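# Play Kitchens in Shared Rooms: Layout, Storage and Reset

Student project report, Gunddale College, Department of Interior Studies
Submitted 9th April

## 1. Background

The Stiltell building has an open upper level that is used by several groups in the course of a week. Part of it serves as an office, part as storage, and part as a play and activity area. The project group was asked to propose a way of setting up a small play kitchen on this level without building anything permanent and without displacing the existing furniture.

The brief set three conditions. The play kitchen had to be put together by one adult. It had to fit in the floor space already available, and everything belonging to it had to be stored in a single container when the area was needed for other purposes. The total budget for new items was 50 dollars.

## 2. Method

The group measured the upper level and drew a floor plan at a scale of 1:50. Furniture that could be moved was drawn on separate pieces of card so that different arrangements could be tried on paper first. Two arrangements were then tried in the room itself.

In Arrangement A, the play table was placed along the wall, with the office chairs moved away completely. In Arrangement B, the table was left in the open floor near the railing and the chairs stayed close by. Each arrangement was used for a simple routine: open the microwave, handle the toy food and the plate, and return the items afterward. Notes were taken on where items were put down and on what stood in the way.

## 3. Observations

Arrangement A gave a tidy result on paper but was less practical in the room. With the table against the wall, only one long side could be reached, and the microwave door could not be opened fully without touching the items beside it. The group also found that moving the office chairs took more time than setting out the toys.

Arrangement B was easier to use. The table could be approached from more than one side and the microwave could be placed at the far end, leaving the rest of the surface free for serving. The floor in front of the table was used much more than expected. Plates and food items were set down there repeatedly, and the group decided to treat the floor as a working surface in its own right.
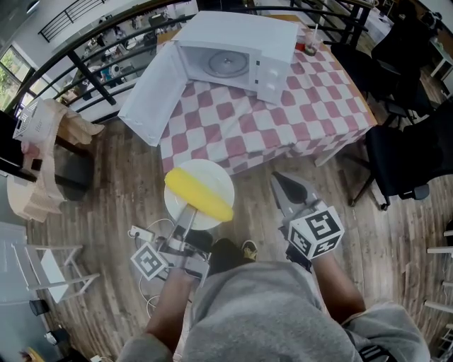
*Figure 1. Play kitchen on the upper level: toy microwave with its door open, checkered tablecloth, and the plate with the toy corn cob on the floor.*

Several points follow from Figure 1. The microwave door swings to the left, so the space on that side of it should be kept clear. The power strip and its cables lie on the floor close to the area where the plate is used. Although the toy microwave needs no outlet, the cables present a tripping hazard and should be moved or covered before the area is opened to children. A plastic cup with a little liquid left in it stands behind the microwave. Drinks should be kept on the desk while the play kitchen is in use.

The laundry basket, which rests on the draped chair, was tested as the storage container. It held the plate, the toy food and the folded tablecloth. The microwave did not fit together with the other items and was carried separately – a partial failure against the third condition of the brief.

## 4. Discussion

The red-and-white tablecloth proved useful beyond its appearance. It marked the table as part of the play area, and adults using the office chairs were less likely to leave papers on it. A plain cloth was tried on another occasion and did not have the same effect.

The railing requires attention. The lower level is also furnished and in use, and small toys could fall through to it. The group recommends keeping loose items on the side of the table that faces away from the railing.

The folding chair was suitable as a spare seat for an adult. The office chairs are on casters and should not be used by children during play.

## 5. Recommendations

- Adopt Arrangement B, with the microwave at the far end of the table.
- Move or cover the power strip and its cables.
- Purchase a larger basket with a lid, so that the microwave can be stored with the other items. The Ineda and Saarela catalogs both list suitable models within the budget.
- Provide a washable mat for the floor in front of the table.
- Post a short reset list near the desk.

A second trial with the mat and the new basket is planned for July. The floor plan and the card pieces have been left with the department for the group that takes over the work.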